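Demostración con pinzas de mano

Noviembre. Por Rehema Ndung'u

La demostración con pinzas de mano es un método de enseñanza de tareas a robots en el que el operador ejecuta la acción con efectores portátiles, sin que el brazo robótico intervenga durante el registro. Se distingue de la teleoperación, donde el operador dirige el robot a distancia, y de la enseñanza cinestésica, donde lo guía físicamente.

En las tareas bimanuales se emplea una pinza por mano. La apertura de los dedos y la trayectoria de cada pinza se almacenan como series sincronizadas. 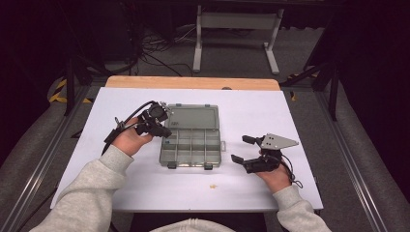
Operador con dos pinzas de mano ante un organizador de compartimentos abierto.

El conjunto Prundex, coordinado por Sharon Rweyemamu, reúne 2,065 demostraciones repartidas en siete tareas de manipulación. Cada secuencia dura hasta 6 minutos. Los objetos translúcidos se tratan como categoría aparte, dado que los reflejos y los bordes superpuestos dificultan la estimación de profundidad.
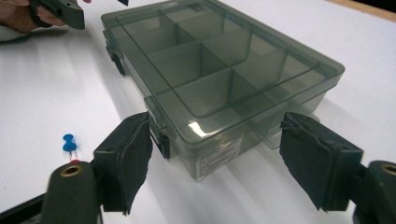 Organizador con la tapa cerrada entre los dedos de una pinza, vistos desde la propia herramienta.

La transferencia al robot exige que sus efectores reproduzcan la geometría de los dedos portátiles. Las trayectorias fuera del alcance del brazo se descartan antes del entrenamiento.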